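薬箱を片づけた話

わが家の薬は、ずっと台所の引き出しに住んでいました。風邪薬も目薬も絆創膏も、なぜか輪ゴムと電池までいっしょくたで、頭が痛い日にかぎって頭痛薬が奥のほうに沈んでいるんですよね。

で、やっと重い腰を上げて、全部テーブルの上でやり直すことにしました!

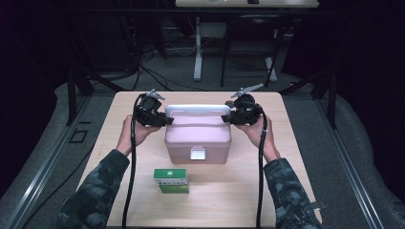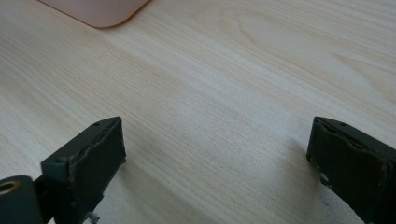

木のテーブルとピンク。この組み合わせ、けっこう好きです。

自宅にて、2019年5月30日

ピンクの箱は、白い持ち手がふたの上をほぼ端から端まで渡っているタイプ。正面に小さな白い留め具がついていて、ぱちんと閉まるのが気持ちいいんです。色は、写真だとかわいらしく見えるかもしれませんが、少しくすんだピンクなので、棚に置いてもそんなに浮きません(と、私は思っています。家族の意見は聞いていません)。

欲しいなと思ったのは4月で、近所の雑貨屋さんのゾトリーに三回くらい見に行きました。白と迷って、一度は何も買わずに帰ってきて、お風呂で「やっぱりピンクだな」と思って次の日にまた行くという……。値段は税込みで2,018円。3,000円までと決めていたので、残りで絆創膏と綿棒を買い足しました。

さて、中身の話。

最初にやったのは、引き出しの中の薬をひたすら出して期限を見ることでした。これがなかなかひどくて、とっくに期限の切れた胃薬が二箱も出てきました。しかも両方とも開けてある。一箱目がどこかへ行ってしまって、また買ったんでしょうね。まったく覚えていません。

病院でもらった薬の残りも、思いきって処分しました。シディカ、じゃなくてシハムさん(前の職場の先輩です)に「何の薬かすぐ言えないものは取っておかないほうがいいよ」と言われたのがずっと頭にあって、袋を見ながら自分に聞いてみたら、半分以上言えませんでした。

入れ方でまた悩みました。最初は背の高い箱をうしろに並べて、手前に塗り薬を寝かせてみたんですが、塗り薬のチューブがすぐ箱の下にもぐってしまうんです。結局、チューブと目薬は小さいジッパー袋にまとめて立てることにしました。見た目はちょっと生活感が出ますが、ふたを閉めれば見えないのでよしとします。

それから、紙の箱を捨てるかどうか問題。中身だけにすればずいぶん省スペースになるのはわかっているんです。でも、飲む量を確かめたいときに箱がないと困るし、緑と白の箱なら、緑と白のまま覚えているんですよね。名前より先に色で探している気がします。というわけで、うちは箱のまま派です。どうしても入らない大箱だけ、中身と説明書を袋に移しました。

体温計は入れるつもりだったのに、長さが微妙に合わなくて、斜めにすると今度は絆創膏の場所がなくなる。十分ほど格闘して、体温計は洗面所の引き出しに行ってもらうことにしました。使うのはだいたい朝の洗面所なので、まあいいかな。

置き場所は食器棚の横の低い棚。持ち手があると、夜中に寝室まで箱ごと運べるのがありがたいです。引き出し時代は、暗い台所で手探りしていましたから。

空いた引き出しには、今のところ輪ゴムと電池だけが残っています。ころころ転がってうるさいので、次はここに仕切りを入れたいなあ。ちょうどいい大きさの空き箱を探しているところです。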